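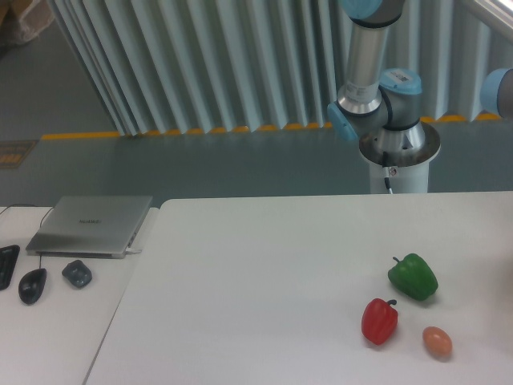
Posted by Marian, 3 April 2025

Home | Clubs | Opinion | Letters | About

Quick one as I'm meant to be marking. The Dunthorpe robot club has been told it needs a "proper project" for the June open day at Tultlow. Something with a score. A maze, a race, anything with a winner.

I think that's wrong. The students want to sort food. Two peppers and an egg on a white table, that's the whole job at the moment, and I've seen them learn more from it than from a year of mazes. A red pepper and a green one are near enough the same thing to you and me. To a programme they're two shapes that roll differently. And an egg is an egg — squeeze too hard and you've failed, no marks for trying.

Races teach you to tune one thing til it's fast. Fine. But who has a job racing? The firms near Binville want people who can get a arm to pick up something soft, put it down again, and do it 12 times running. Dull to watch. Parents will drift off to the cakes. Let them.

What bothers me is the money follows the noise. The race teams got £2708 last year, the sorting lot got a shelf. Five students, one bench, and they still stay late.

So give them a table at open day. No score.

Comments

iturra_dad: Mine did the races and loved it. Why not both?

Pell: agree on the egg. Ours never got past tennis balls

k.w.: Is the club open to year 9s?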